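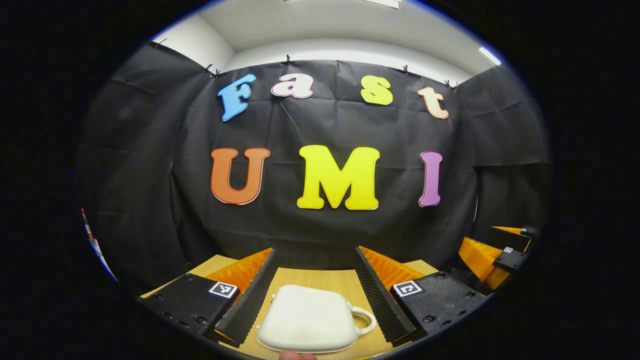
공유 작업장 Flurkow 방문기: 집게를 만드는 사람들

2024년 12월, Flurkow에 다녀왔다. 역에서 걸어서 13분이라는 안내를 믿었는데, 그 13분은 길을 아는 사람 기준이었다. 나는 철물점을 두 번 지나쳤다.

문을 열어 준 사람은 Paula Sima. 인사보다 먼저 슬리퍼를 건네받았다. 바닥에 떨어진 나사를 밟은 방문객이 올해만 3명이라고 한다.

검은 천을 두른 작업대

안쪽 벽에는 검은 천이 걸려 있고, 그 위에 알록달록한 글자로 "Fast UMI"라고 붙어 있다. 글씨만 보면 어린이집 학예회인데 그 앞 나무 탁자에서 하는 일은 손에 쥐고 쓰는 그리퍼 만들기다. 천은 주름투성이다. 다리미는 있느냐고 물었더니 납땜용 인두는 많다는 답이 돌아왔다.

그리퍼는 검은 톱니 모양 손가락에 주황색 부품을 댄 물건이다. 손가락 뒤쪽 주황색 부분은 눌리면 휘어야 하는데, Belmiro Cordeiro 말로는 처음 뽑은 것들은 휘는 대신 부러졌다고 한다. 실패작은 상자에 모아 두었고, 상자에는 "Vanags"라고 적혀 있다. 뜻은 끝내 못 들었다. 검은 블록에 붙은 흑백 사각 마커는 조금만 비뚤어져도 처음부터 다시 붙인다. 그 꼼꼼함을 천에는 왜 안 쓰는지 모르겠다.

직접 쥐어 보기

나도 한 번 잡아 봤다. 상대는 손잡이 달린 하얗고 둥근 물건. 옆으로 누운 것을 집어 세우면 된다는데, 내가 하니 탁자 위를 빙글빙글 돌기만 했다. Belmiro는 친절하게도 창밖을 보고 있었다. 작업 일지를 보니 지금까지 기록된 집기 시도가 1,491회다. 내 것은 적지 않기로 합의했다.

그 밖에

견학은 60분 예정이었고 그중 절반은 3D 프린터가 멈춘 까닭을 두고 벌어진 토론이었다. Elsie Lightfoot은 습기 탓, Paula는 Elsie 탓이라고 했다. 커피는 무료인데 맛을 보면 납득이 간다. 겨울에는 난방이 늦게 들어오니 외투를 벗지 말 것. 주차는 뒷골목 Tulent 창고 옆에 할 수 있다.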